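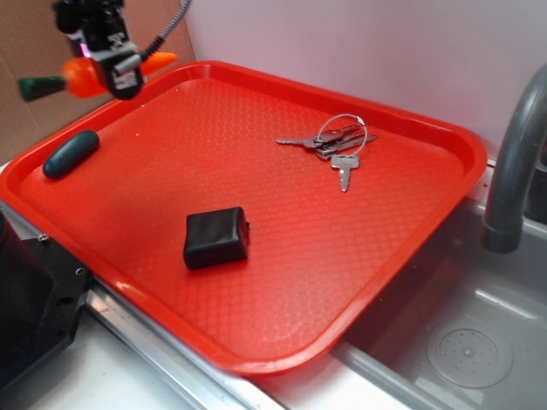
Red tray at the sink, with keys and a toy carrot.

August 23, 2019 | By the Wistex Household Desk

Search this site Enter keywords Go

Catch-all trays: placement and upkeep

The July issue covered hooks and wall racks. This item deals with the flat tray, which takes up more counter space but accepts objects of any shape. Our sample is a molded plastic tray with a raised rim and rounded corners, of the type listed in the Zarna catalog as a serving tray.

A textured floor has one practical advantage: small items slide less when the tray is moved. The drawback is cleaning. Crumbs settle between the raised points, and a flat cloth passes over them. Use a soft brush and dish soap, rinse, and stand the tray on its long side to drain.
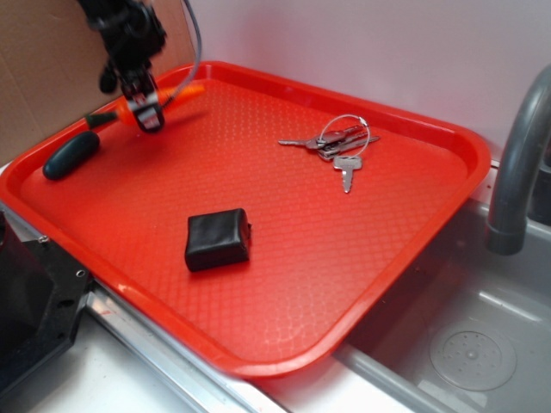

The tray partly overhangs the sink basin, close to the faucet.

Placement needs more care than the tray itself. A tray that extends past the counter edge is supported on only part of its base, so the load should sit on the counter side. Keys are usually the heaviest item per inch and should go there first. Keep leather goods and anything with a battery at the end farthest from the faucet — splashes travel farther than expected.

Sort once a week. Toys go back to the toy bin, keys to their hook. An object left through two sorts should be given a permanent place elsewhere. Of the 437 replies to our counter survey, most named keys as the item mislaid most often, with small toys second.
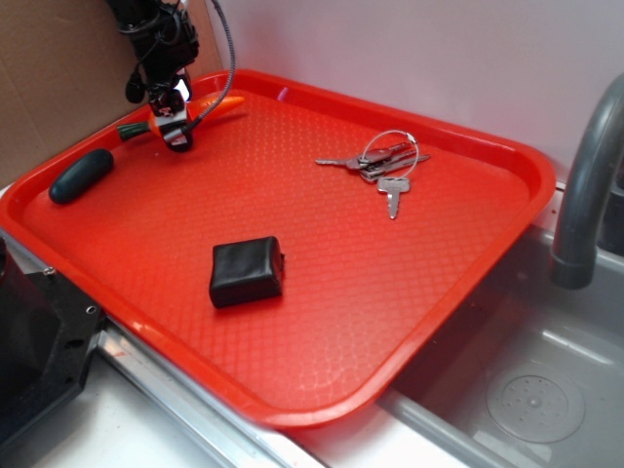 Koutsoukos writes that a tray beside the sink never stays a key tray for long, and that a shallow bowl by the front door has worked better for keys in a house with children — the tray was kept for toys only, and the weekly sort now takes two minutes.

Replies on bowls and other containers will be collected for the next issue.

You are receiving the Wistex household newsletter. Manage preferences | Unsubscribe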